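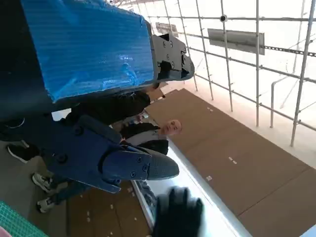 Lots of blue this week.

I have been meaning to write about jigsaw puzzles since the clocks changed, and it's Thursday evening and the dishes are done, so let's get into it.

I didn't grow up in a puzzle family. We were a card family, and a fairly cutthroat one, and I think I filed puzzles away as something you did in a rented cabin when it rained. Then last November I was in the thrift store in Grengate looking for a casserole dish (still looking, by the way, if anyone has a spare with a lid) and there was a box on the bottom shelf with a painting of Elthorpe harbor on the lid, 1000 pieces, held shut with a hair elastic. I grew up 40 miles from Elthorpe. I used to eat french fries on that wall! So home it came, without the casserole dish.

It took me 14 days, and I want to tell you that most of those days were sky. The painter had been very generous with the sky. I did the edges the first night, feeling extremely clever, and then the boats, which went together so quickly that I started looking up bigger puzzles, and then I sat in front of a great pile of nearly identical pale pieces for the better part of two weeks. I tried sorting by shape. I tried sorting by shade, which you can only do in daylight, and in November that gives you a pretty short window if you also have a job. In the end what worked best was walking past the table on the way to do something else, stopping with a laundry basket on my hip, and putting in a piece or 2 before I'd thought about it.

I've done a good many since then, and I've gotten particular. I like a thick piece that clicks. I like a matte finish, because under the dining room lamp the glossy ones make me tilt my head like a hen. I don't mind a busy picture but I can't stand one of those collages of old soup labels, where every inch is its own little puzzle and you never get to the long stretch in the middle where your mind wanders off. I do a lot of my thinking in that stretch. I planned my sister's birthday dinner in the middle of a wheat field.

A few of you wrote in after I mentioned this in the fall to ask where I keep a puzzle when we need the table. I use an old piece of foam board that slides under the couch, with a towel over it, and it has survived everything except the time I vacuumed in a hurry. Felt roll-up mats never worked for me. I'd unroll mine and find the whole left side had gone for a walk.

And yes, the Elthorpe one had all its pieces, for anyone who has been holding their breath. I left it out for a while so I could point at it when people came over, and then I took it apart and put it back in its box with the same hair elastic. It's on the hall shelf now, ready to go to whoever wants it. Leave a comment if you're close by and I'll set it on the porch for you. You'll want to start the sky early.

Next on the board is a covered bridge with a great deal of foliage, so I may be quiet here for a bit.

We use cookies to make this site work and to remember your preferences. By continuing to browse, you agree to our use of cookies. Accept | Manage settings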